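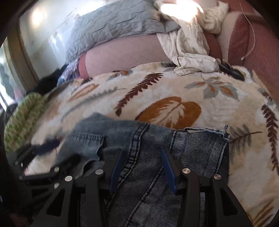 I finally went through my jeans on Thursday. I had been putting it off since May, when I noticed the shelf was bowing in the middle.

My rule was simple. Everything came off the shelf and onto the bed, one pair at a time. If I'd worn it in the past year it got folded and went back. If not, it went in the bag for the op shop. Anything with a hole or a loose seam went on the chair to be looked at later.

The faded ones were the hardest to decide on. I bought them when I lived in Sernstead and they've been washed so often the colour is more grey than blue. They still fit. The double stitching is holding up, so I kept them for gardening.

Folding took me a few goes to get right. Milagros Echevarría showed me her way years ago: lay them flat, smooth the pockets, one leg over the other, tuck the crotch point in, then fold in thirds from the hem. They stand up by themselves if you do it properly. Mine lean a bit. I find it easier on a firm table, but the table had the sewing machine on it, so the bed had to do.

I kept 5 pairs in the end. Two are on the chair with the mending, and I'll need heavier thread for those, as the stuff in my tin is only good for shirts. The rest are in the boot of the car.

Jumpers next, once the weather makes up its mind.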